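I've kept a rain gauge going for a full year now, so a thread on what I did, what it cost and what I'd change. Mostly for anyone thinking of starting one.

**1/** The gauge is a plain plastic tube with a funnel, sold under the name Trima. No battery, no app. You read the water level against the marks, write it down, tip it out. I started last December.

**2/** I read it at 9 in the morning. If I'm away I leave it and write down the total as a multi-day reading. I don't split it up afterwards and guess at the days.

**3/** It's easy to read a tube badly. Water curves up at the sides, so you take the bottom of the curve, with your eye level with it. I was reading from above for the first few weeks and getting it too high.

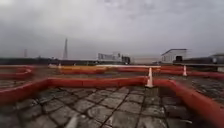
Does it matter where you put the gauge? More than which gauge you buy. Walls and fences shelter it from one side, trees drip into it, and hard ground splashes back up over the rim in a heavy shower.

**4/** Mine began on the patio, next to the shed. That was wrong on two counts. It's now on a post in the middle of the grass, as far from the house as the garden allows, with the rim level. I checked it with a spirit level and then again after the post had settled.

**5/** The year's total came to 1,000 mm on the nose, which looks made up. I went back through the notebook twice and it adds up. The wettest month was October with 223 mm. A lot of that fell in one week and the lane down to Arain was shut.

**6/** The driest month had so little in it that most of my entries just say "trace". Trace means you can see it's wet but can't measure it. You still write it down. A blank should only ever mean you forgot.
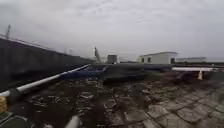 **7/** Back to the notebook. I use a hardback with one line per day: date, reading, one or two words. "Drizzle all morning." "Hail, short." I thought I'd never look at the words again but they're the part I go back to most.

**8/** I copy it into a spreadsheet on a Wednesday evening. I did try doing it straight into my phone at the gauge and gave up - wet hands, wet screen, and I put a decimal point in the wrong place in March and didn't spot it until June.

**9/** Grey skies tell you very little, by the way. I've had whole weeks of low cloud with nothing in the tube and then 12 mm out of a bright afternoon. I used to say it "always rains" in Priveck. The notebook says it's dry on more days than it's wet.

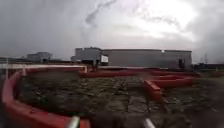 A reply from Mononum: I'm on the other side of the valley and had far less than you in October, same sort of gauge. Are you sure yours wasn't catching run-off from something?

**10/** Fair question. It was already on its post by then and nothing overhangs it. I think the hill does it. The rain comes in from the west and we get it first. Happy to swap monthly figures if you've kept yours - I'd like to see whether the gap is there all year or only in autumn.

**11/** Frost is the other thing. Take the funnel and inner tube indoors if it's going to freeze, or the tube will crack. The outer part can stay out and catch snow. Bring it in, let it melt, pour it into the tube and read it as normal.

**12/** Cleaning: warm water and a bottle brush once a month. Check the funnel for leaves and spiders before you trust a zero.

**13/** Next job is a second gauge at the allotment, read on the same mornings. I'll post the first month when I've got it.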